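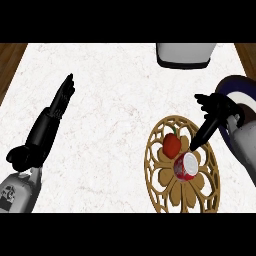

Stara said the finger was long again. It had stopped at the end of the can on fault 920, and Stara wanted to know whether the zero had been lost or the tendon had stretched.

I said tendon. We had been running the kitchen cell at Plollow since April, and I had the right hand's log open on the other screen. Everything got tried in the simulator before it went to the real counter in Zalanville, and the model carried the same wear figures as the hardware. Lu had insisted on that.

"What's the count?" Lu asked from the doorway.

"1432 cycles on that cable."

Lu put down the coffee and pulled a chair over. I left the can lying on the trivet and held the arm where it was.
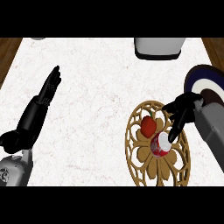
I took the tension down 2 clicks, saved the offset and ran the finger through 20 short presses. The motor current came up late on the first few and then settled. Stara read the values out loud over the speaker — slowly, the way you read to someone who is writing them down.

"Same on mine," Stara said. "Do I change the cable or not?"

Lu looked at me. The spare was in the drawer in Zalanville, the last one.

"Change it," I said. "Then zero it cold, and call me before you close the cover."

The line stayed open. I could hear a drawer, then a screwdriver.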